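Robot arm learns to feel for the table edge first, Vistik says

Search this site Search

2 min read

Vistik put out a short report on 2020-03-20 on a new way of teaching a robot arm to pick up flat household stuff. The method is called Dosel. It has the arm line up on an edge before it goes for the object, and it learns from people steering the arm by hand. 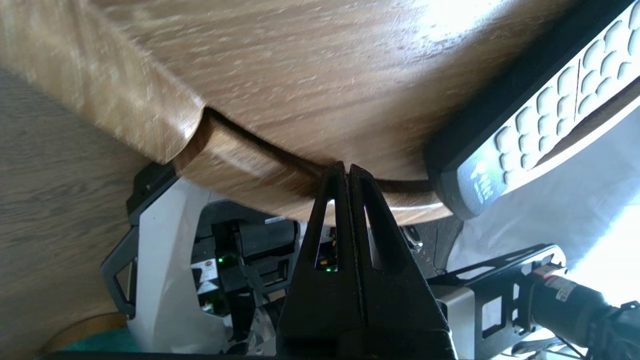 A TV remote near the rim of the table, gripper fingers closed.

The team used 2,000 steered runs for training, then 1,000 test tries at its Trilham lab. Dosel missed 20. The older method, same arm and same tables, missed far more but the report doesnt give a full count - we've asked.

Round tables were the hard part. A curved rim gives the wrist camera no straight line to go on.

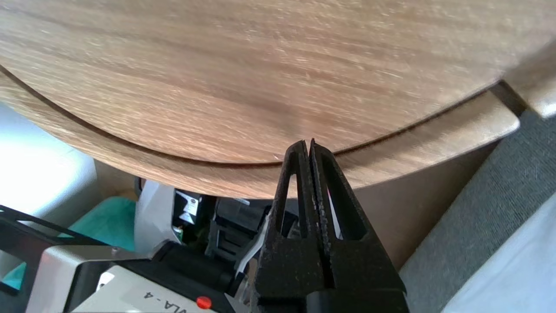 Fingertips close to the curved seam between the two wooden layers.

Thin gaps and steps in the wood threw off early versions, the report says. Fix was more runs with the fingers held right up near the seam. Slow work, by the sound of it. Remotes were the main test item, plus a few others not listed. 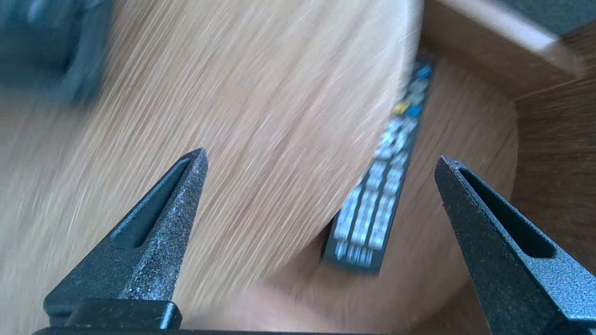

What's next

A bigger set of 2,900 runs is planned for October. Code to folow, no date yet.

14 shares 3 comments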